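Ticket 993
Queue: Collection rigs / handheld grippers
Opened by: Keegan Halliday
Component: Marker tracking, hand units
Severity: 2
Status: Closed, practice note updated

Summary
Episodes recorded at low cabinets and open compartments are being rejected by the Gedix checker with "pose gap exceeds limit." Episodes from the same operators at table height pass. The fault shows on both hand units, more often on the left.

Environment
Site: Kuseck
Hand units: wired pair, marker cube on each
Tracking: Bednarek solver, head camera as reference
Checker: Gedix, default profile
Practice note in force: Ridby collection rules, section 2

Initial report
Batch of 278 episodes uploaded in December. Table tasks came back clean. Cabinet tasks had gaps in the left-hand track, right-hand track, or both, usually starting when the fingers passed the front edge of the compartment. The operator reports no dropped cable and no warning tone during recording.

Troubleshooting

Step 1. Reseated both cables at the gripper end and at the recorder. Reran a cabinet episode. Gap still present. Cables ruled out.

Step 2. Swapped left and right units. The gap stayed with the left hand, so the unit itself is not at fault.

Step 3. Checked marker cubes for scratches, lifted corners and glare. Cleaned all faces with a dry cloth. No change.

Step 4. Reprocessed the raw video with the solver's minimum face count lowered. The gaps closed, but the recovered pose jumped between frames. Setting returned to default. Do not lower this value to get a batch through the checker. A smooth-looking pass on bad pose data costs more to find later than a rejected episode costs to repeat.

Step 5. Reviewed rejected episodes against head camera video. In most of them the operator had stepped in close and reached under the edge of a door or shelf. The cube went behind the edge before the fingers reached the object. In the rest, the head turned away toward the next target while the hand was still inside.

Cause
Line of sight. The rules said "keep markers visible where possible." Operators read that as optional for cabinet work, and the wording supports them.

Fix
Section 2 of the practice note now reads as follows.

2.1 Before recording, make a slow reach to the deepest point of the task with each hand. If the cube disappears in the preview, change stance or pick a shallower target.

2.2 At a low opening, stand back far enough that the cube stays outside the front edge. Bend at the knees if needed. Do not lean the head over the hands.

2.3 Look at the working hand until it has left the compartment.

2.4 Leave slack in both cables for a full reach. A tight cable turns the wrist and takes the cube with it.
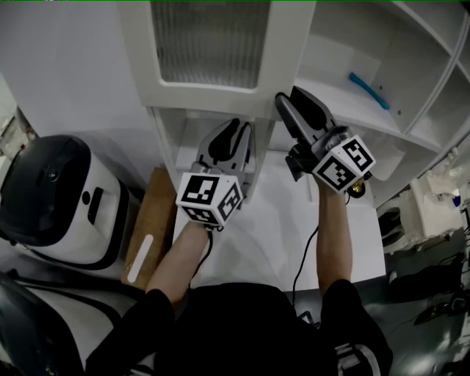 2.5 If tracking is lost during contact with an object, stop and repeat the whole episode. Do not pause with the hand inside and carry on — the checker accepts the pause but the start of the second segment has no trusted pose.

2.6 Mark repeats as repeats. Do not delete the failed take.

Verification
Cabinet tasks were rerun under the new wording with the same operators and the same checker profile. No pose gap rejections. Two episodes failed for an unrelated reason (clock offset at start of recording) and have been moved to the recorder queue.

Comments

Keegan Halliday: Rule 2.2 is awkward for shorter operators when a door opens above the compartment. They can comply, but they tire sooner. I would like shorter blocks for low cabinet tasks. Leaving this open as a request to the schedule owner, separate from this ticket.

Reviewer: Agreed on shorter blocks. Please also keep the deep-reach check in the preview recording. We need to see that it was done when an episode comes back.

Keegan Halliday: Done. Preview is saved with the episode by default now. The older batch stays rejected. Nothing from step 4 was uploaded.

Resolution code: Procedure
Linked: recorder queue, clock offset at start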